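# About Sestinside

Sestinside develops software for robots that work in ordinary living spaces. The company supplies the control, perception and planning layers that allow a two-armed machine to carry out household work with household tools, along with the tooling that customers need to test and maintain those layers on their own equipment. We do not manufacture robots.

The company was founded by Birsen Akgül and Severino Manzano, who had worked together on motion planning for warehouse equipment and wished to apply the same methods to rooms that had not been arranged for a machine. Ms. Akgül serves as managing director. Mr. Manzano leads the planning group. Our main office is in Doltidbridge, and a smaller office in Ross is responsible for customer support and documentation.

## Our Work

Our principal product is Temow, a software package for whole-body control and task planning. Temow takes in camera images and joint readings, builds a working model of the nearby surfaces and objects, and produces coordinated motion for the arms, hands and legs. It is divided into modules that can be licensed separately, and customers who already have a perception system of their own may use the planner alone.

Development is carried out in furnished rooms as well as in simulation. Tidying and cleaning tasks form a large part of the test program. A sock on a mattress has no fixed shape, and the planner must choose a grasp from whatever outline the perception module reports.
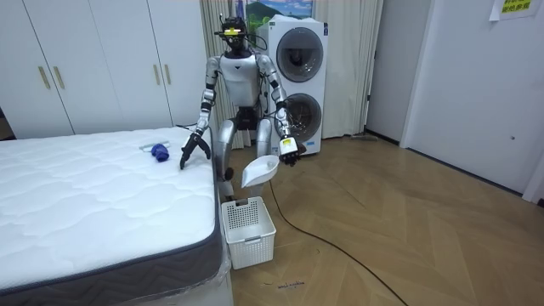
The current test library holds 1259 task definitions. Each one records a starting arrangement, a goal, and the conditions under which a run must be stopped. Definitions are kept in plain text and reviewed in the same manner as source code, so that a change in a task can be traced as easily as a change in the software. Customers receive the library with their license and may add definitions of their own.

## Perception and Control

The perception group is led by Josée Lemieux. Its work concerns small, shiny and soft objects, and in particular the tracking of such objects when a tool or hand passes in front of them. The group also maintains the calibration tools that relate a head camera to the arms. These tools were rewritten for the current release and no longer require a printed target.

The control group, under Anel Hlongwane, is responsible for contact. Many household tasks call for two hands with different duties: one holds a tool steady while the other moves. Temow treats such a pair as a single problem, with a force limit for the steady hand and a path for the moving one — an arrangement that also makes it simpler to halt both arms together. 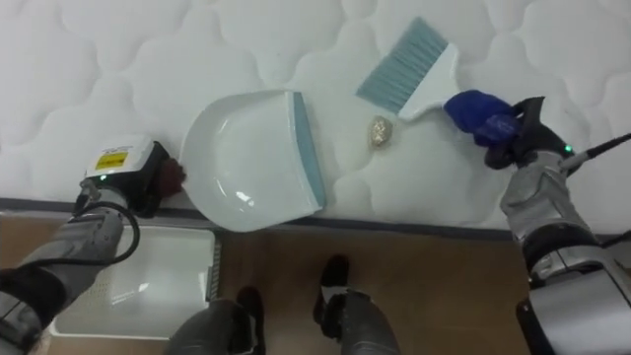

Sweeping on a quilted surface is a useful exercise for this part of the software. The surface gives way under pressure, its height varies from one panel to the next, and a light object may roll into a seam. The controller adjusts the pressure on each tool separately and asks for a new plan when the object leaves the expected area.

## Tooling and Support

Brock Vachon directs the tooling group, which produces the log viewer, the replay program and the release tests. Every run in our test rooms is logged in full. The replay program allows an engineer to step through a run with the camera images, the planned motion and the measured motion shown on a common clock. We issue 4 releases each year, and each is supported for 2 years.

## Our Staff

Sestinside employs around 71 people in its two offices. Most are software engineers, and the remainder work in testing, support and administration. Student placements begin in September and are open to applicants in computing, mathematics and mechanical engineering. Placement students join one of the four technical groups and are assigned a supervisor for the full term.

Inquiries about licensing should be sent to the Doltidbridge office. Existing customers should contact the Ross office and state the release number of their installation.

Page last revised August 16, 2022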